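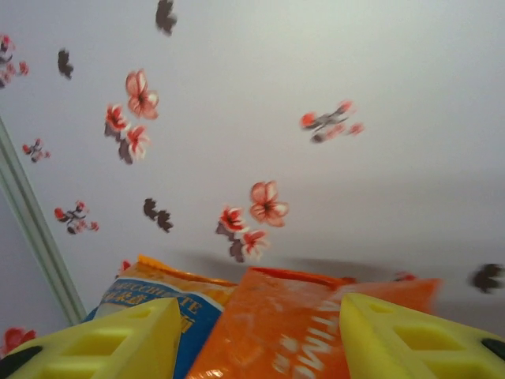 Wrist view with two snack bags between the fingers.

Isby Help > Robot learning > Evaluation and scoring

How should I score a pick when the gripper comes up with two bags?
Asked by Marion Chisholm
Tags: grasping, annotation, success-rate, bimanual

Hello everyone, and thank you in advance for reading, because I know I go on a bit. I'm writing up a study on picking soft packaging (snack bags, dry pasta, that sort of thing) off a crowded tabletop, and I've gotten myself into a muddle over something I thought would take an afternoon.

We have 3,914 recorded pick attempts. Each one was marked success or failure by a person watching the recording in Proltell, and the rule we gave them was "the item is off the table and in the gripper." You can probably see where I'm going. When I went back through the successes to pull some nice stills for the paper, I kept finding ones where a second bag had come along for the ride. Sometimes it's only a corner, and sometimes both bags are pressed together in the middle and I really couldn't tell you which one was supposed to be the target.

Our rule counts every one of those as a success. My labmate Kamil Kubíček says they should all be failures, since a person who asked for one bag of chips and got two would notice. I say the policy did find the item and did close on it, and that throwing these in with plain misses hides the part that works. We've been going back and forth since October and we're still friends, but the paper is due.

The other half of my trouble is the pasta. Some packages lie flat and some stand up, and the standing ones lean against each other or against the little shelf, so "next to" and "touching" get blurry in a hurry.
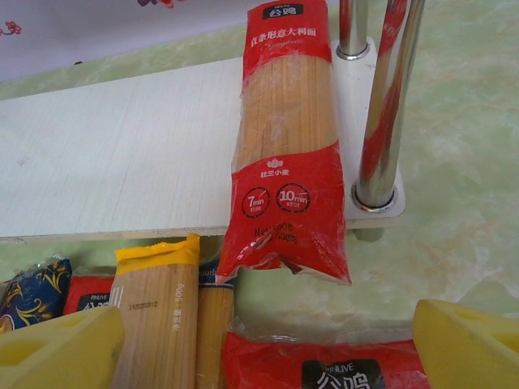 Question last edited Tuesday by Marion Chisholm (fixed typos, added the part about standing packages)

Standing packages are a different animal, at least for us. A spaghetti packet leaning on the edge of the board has a nice narrow shape to close on, but the wrist camera sees a lot of red plastic and not much of anything that says how deep the packet is. The flat ones are easier to see and harder to get under. Would you report those two separately? And would you relabel the whole set, or only a sample?

I should add that the attempts were all run with the same Groltton policy and the same settings, so at least I don't have to untangle that.

2 answers

Gillespie Dunbar
Accepted answer

Hi Marion! I've been through almost exactly this with bagged rice, so you have my full sympathy, and please tell Kamil he has it too.

I'd stop trying to make it one yes-or-no question. Keep your existing label, call it "any pick," and add a second column with three values: target alone, target plus another, and wrong item. Then your headline number is target alone, and you print the looser one beside it. Readers who agree with you can use one column and readers who agree with Kamil can use the other. When we did it, our stricter number was a good deal lower and it was a sad week in the lab, but the reviewers liked the table better than anything else in the paper.

For that to work you need the target written down before the attempt is watched. If your labelers decide what the robot was going for by looking at what it ended up with, the wrong-item column will always be empty. Do you have the instruction or the chosen target saved with each attempt? If so, show it to the labeler at the top of the screen. If you don't, I would leave the wrong-item column out and say so in the methods section. Better a smaller claim.

On how much to relabel: only your old successes need a second look, so you've already saved yourself some work. Have two people do an overlapping batch first and see where they disagree. Ours disagreed mostly on bags that were pinched at a corner and then slid away, so we wrote a rule for that (still held 10 frames after the lift starts) and the arguing died down. Pick whatever number suits your frame rate and stick to it.

Please also use the fixed camera when you relabel. The wrist view is lovely for seeing the fingers, but the bags hide each other in it, and with the outside view you can see what was near the target to begin with. 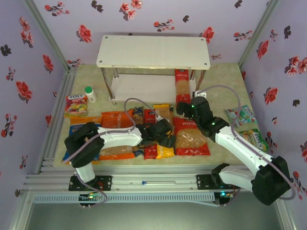
Whole workspace, both arms, from the fixed camera.

You have two arms on the one table, too, so log which arm did each pick. I forgot to do it the first time and had to go back through everything, grumbling, over a long weekend in Moffat when I was supposed to be on vacation. The items within reach aren't the same for each arm, and if one side happens to have more bags bunched together, your double picks will look like an arm problem when they're a layout problem.

As for upright versus flat, yes, separate rows. I'd also add a simple "touching a neighbor" flag taken from the picture just before the fingers close. In a row of packages like the one below you'd mark all of them as touching unless you can plainly see table between them.

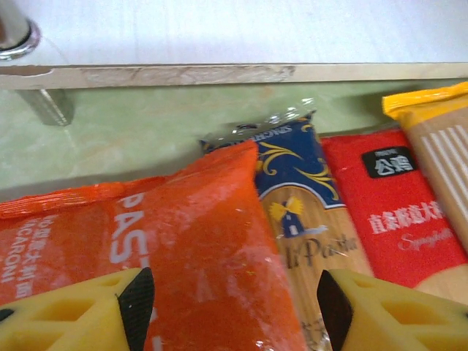

Pasta row from the wrist camera, fingers on either side of the seam.

With the gap between the pads sitting over the place where two packages meet, I'd want to know how often a start like that ends in a double. You could pull a few dozen by hand and it would make a good little figure.

Comments

Marion Chisholm: Thank you so much, Gillespie. We do have the targets saved, hooray. Kamil has read this and is being insufferable about the stricter column.

Gillespie Dunbar: Ha! Buy him a coffee and make him do the first batch.

Hamish Geddes

Just use a scale. Weigh what's in the gripper and if it's over, it's two bags. We did 16 items that way and it was fine.

Comments

Marion Chisholm: The recordings are already made, so I can't weigh anything now, but I'd love to try it next round. Did half-full bags throw it off?

Hamish Geddes: ours were all sealed so no idea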